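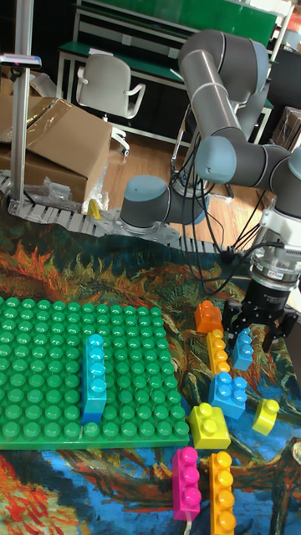 Chapter 4
Picking Up Where You Left Off

By the time a student club reaches its second term, everyone has learned to make the arm move, and everyone would like it to do something worth watching. In the Fonham club, where most of the exercises in this book were first tried out, that something was a pile of building bricks, and I have never found a better place to begin. A brick has flat sides, it comes in a few sensible sizes, and it forgives you when you drop it (you will drop it, and so did we, all through December!). Look at how the loose ones lie to the right of the green baseplate, some nearly straight and others at an angle, with the open fingers over a small light blue one. Each of those bricks asks the same two questions of your program, namely where am I and which way am I turned, and most of this chapter is spent learning to answer them patiently.

We will start with a single brick and a single spot on the baseplate, and stay there longer than you may like. The team that built the Hovley project logged 353 attempts before they let themselves add a second color, and their notebook is still the one I hand to new members on the first Monday of term. After that come sorting, stacking, and the small matter of pressing hard enough but not too hard, which has its own section.

Before you read on, have your notes from Chapter 3 open at the page on gripper widths. You will need them for Exercise 4.1.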